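Inger Overgaard plans the equipment purchases for the picking lab at Lirnport, and in July she finished her second budget. The first one, she told me, was too optimistic.

"I had calculated the arm and the gripper very exactly," she said. "For the small things I wrote 1,000 euros, and I was content with this number. We spent 1,164 on bins and clamps only."

Her colleague Fanni Lengyel made a list of 14 items that were missing from the first plan, among them cables, tape and spare fingertips. Overgaard now keeps this list beside every quotation. 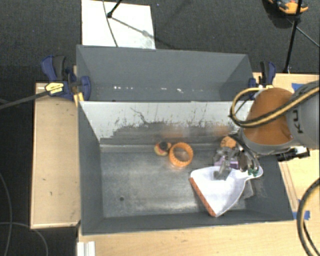
"I would also buy 2 grippers from the beginning," Overgaard said. "When one is away for repair, the people still get their salary, and this is the biggest cost."

For next year she is comparing offers from Bíró and Onska. She has asked both for the delivery time of spare parts in writing, and so far only Onska has answered.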